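Sim notebook, thin-object grasping
January 3, 2022

Back at the desk, and the heating in the office is off, so today was a sim day and I stayed at home with the big machine and a blanket. Picking up where I left off in November with the small-parts set, which Ximena has now renamed "Arker small" in the repo. Please pull before you run anything, the old paths are dead.

What I wanted to know

Bhupendra's grasp scorer (the one he trained on the Nurik scenes) is happy with mugs, tins, fruit, anything chunky. Give it something slender that tapers and the score stays high while the grasp goes wrong. My guess since the autumn has been that it's the wrist view doing it. When the thing you're holding is small and there's something huge right behind it, the network looks at the huge thing and more or less scores that instead. I moaned about this at such length that Siiri told me to go and test it, fair enough!

So the plan was to keep the object and the gripper pose fixed, change only what stands behind the fingertips, and see whether the score moves. If it's judging the grasp it shouldn't move much at all.

Setup

Same simulated gripper as before, finger force untouched, friction untouched. I generated 2,062 scenes overnight and threw out the ones where the object started inside the worktop (the spawn bug is still there, Rónán, I'm looking at you). That left 2,000 good ones. Each is rendered once with the clutter it came with, and once more with the clutter taken away and the slab left bare. Lighting is the same in both.

I picked one to stare at while the batch was going, and it's a good nasty case. The wedge is pale lavender at the front and creamier down the side, it narrows to a point right where the fingers have it, and the great dark brown thing fills the space behind. You'd think that much contrast would help. To my eye it's as easy a silhouette as you could ask for.
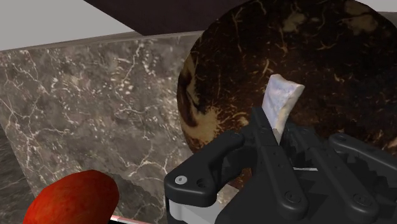
What came out

1. Taking the clutter away changes the score a lot more than I expected, and mostly downwards. So the scorer has been giving credit for the background. Siiri owes me a coffee, or I owe her one, I forget which way round we bet.

2. The effect is worst with big rounded dark shapes directly behind the fingertips. Something off to one side, down in a corner of the view, hardly matters. I'd half expected bright colours to pull it about and I can't see any sign of that.

3. Masking the background before scoring fixes most of it, but the mask is coming from the simulator, so that's cheating. We won't have it on the real arm. Chiamaka thinks the Seltell depth crop would get us close enough. I'm less sure, because the edge gets ragged just where a thin part meets the finger, and that's the bit we care about.

4. 20 scenes gave a score of exactly zero in both renders. Haven't looked properly. Smells like a loading error and I've left them out of the plots until I know.

Things I got wrong today

Ran the first comparison with the random seed unset, so the two renders didn't have the same object pose and the plot was rubbish. Lost most of the morning to it. It's now in the config and the script will refuse to start without one. Also, I'd been reading the score as if it were a probability and it isn't one, Bhupendra has explained this to me 2 times now and I've finally written it on the whiteboard at home.

For tomorrow

Retrain the scorer with the backgrounds swapped at random between scenes, same number of steps, nothing else touched. Ximena has a swap script in the Igwe branch that should just about work if the camera names are changed.

Ask Chiamaka for a handful of real depth crops with something thin in the fingers, the uglier the better.

Look at the zero scenes before anyone else asks me about them. Batch is saved under my name on the shared drive, please don't tidy it!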